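Actors Noémie Bergeron and Clifford Boychuk announce their engagement

September 2024

Noémie Bergeron and Clifford Boychuk, who play the feuding lighthouse keepers in the island drama Wastside, are engaged to be married. The couple shared the news with cast and crew at the end of filming on the second series, and are delighted to be able to share it with everyone who watches the show.

Clifford asked the question on the harbour wall used for the closing shot of the first series, early in the morning and well before the crew were up. Noémie said yes before he had finished (he had written a speech and is still a little put out about it!). They walked back to the catering van for bacon rolls and told the first person they met, who was make-up artist Yaryna Dmytriv.

"I screamed so loudly that the sound department came running," said Yaryna. "Then I had to redo Noémie's eyes, twice, as she wouldn't stop crying. I have done her make-up for both series and I have never been so happy to start again from scratch."

The pair met at a read-through in a church hall, where they were seated at opposite ends of a very long table. They were friends for most of the first series and began seeing each other during the break that followed. Fans of Wastside had their suspicions, and a photo Noémie posted in the spring of two mugs on a windowsill drew 1,295 comments in one evening. Both actors say they read a good many of them and laughed a lot.

"People kept asking us whether the arguments on screen were real," said Noémie. "They were lovely to play, especially as we usually shared a car home afterwards. Cliff is the kindest man I know and he makes a terrible cup of tea. I can't wait to marry him."
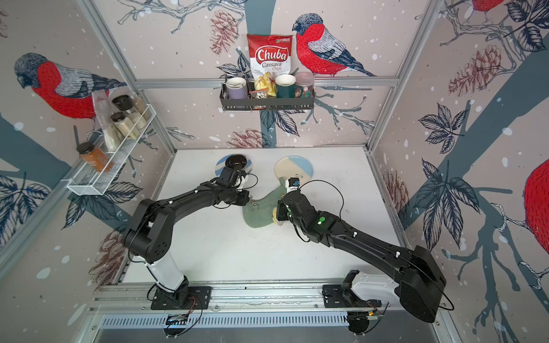
Bullfinches, pine cones and snowy spots on a printed wallpaper.

The wedding will take place in November, with 20 guests, in the village where Noémie grew up. Her aunt, Ginette Pelletier, is baking the cake - three tiers, with maple and walnut at the bottom - and Clifford's brothers have promised to play, although they have yet to agree on a single song. The couple have asked for the day itself to be kept private and will share some pictures afterwards.

Series creator Annick Bélanger is among those invited. "I wrote these two characters to loathe each other and I obviously failed," she said. "I could not be more pleased. The whole island is pleased! The woman at the post office has already bought a hat."

In place of presents, Noémie and Clifford are asking friends to give to Luo, the small youth theatre where Clifford took his first acting class at the age of eleven. Anyone else who would like to join in is very welcome to do so through the theatre's own box office.

Both actors return to work in the new year. Noémie will star in the stage comedy Skunis, and Clifford is recording an audio series for Zistby. The second series of Wastside is now being edited.

Notes to editors

Noémie and Clifford will not be giving interviews before the wedding. Requests for afterwards can be sent to the Wastside press office.

ENDS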